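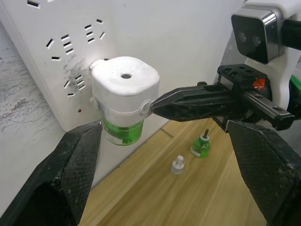 Anexo 1: régua branca com o vaporizador ligado e um segundo frasco sobre o tampo.

De: Kyriaki Vasilakis
Para: lista manutencao-dalar
Assunto: Re: Vaporizadores elétricos nos quartos, troca de recargas

Bom dia,

Respondo por pontos à mensagem de segunda-feira.

> Na ronda de novembro encontrei vaporizadores ligados a réguas
> em vez de à tomada da parede. Há algum inconveniente?
> Pergunto também se as recargas Jemis servem nos aparelhos
> Sukprasert e se convém retirar o frasco quando o quarto fica vago.

1. Régua ou parede. O consumo destes aparelhos é baixo e a régua suporta-o sem dificuldade. O que interessa é a posição: o frasco tem de ficar na vertical, com o líquido em baixo e a saída de vapor virada para cima e desimpedida. Se a régua estiver inclinada ou solta, fixem-na primeiro. No anexo, a régua tem marcas cinzentas junto a um dos grupos de tomadas. Não consigo dizer pela fotografia se é sujidade ou desgaste. Desliguem-na da corrente, passem um pano seco e, se as marcas não saírem ou o plástico estiver deformado, substituam-na. O indicador vermelho está na mesma face.

2. Compatibilidade. A rosca é igual nas duas marcas, mas o pavio da Jemis é 2 mm mais comprido e pode encostar à resistência. Usem só as recargas Sukprasert, referência 1541 no catálogo da Skustbridge. Temos 135 em armazém.

3. Quartos vagos. Desligar o aparelho e desenroscar o frasco. Se ainda tiver líquido, pôr a tampa e guardar de pé. Um frasco aberto, com o pavio à vista como o que está sobre a madeira no anexo, não deve ficar em cima do móvel: se tombar, verte, e o líquido mancha o verniz.

4. Troca. Aparelho fora da tomada, frasco novo enroscado à mão até ao batente, sem forçar. Não cortar nem puxar o pavio. Lavar as mãos no fim.

Falta-me a lista dos quartos do piso 3 com régua. Quem a tiver, envie para a lista com o número do quarto e o estado do cabo.

Cumprimentos,
Kyriaki Vasilakis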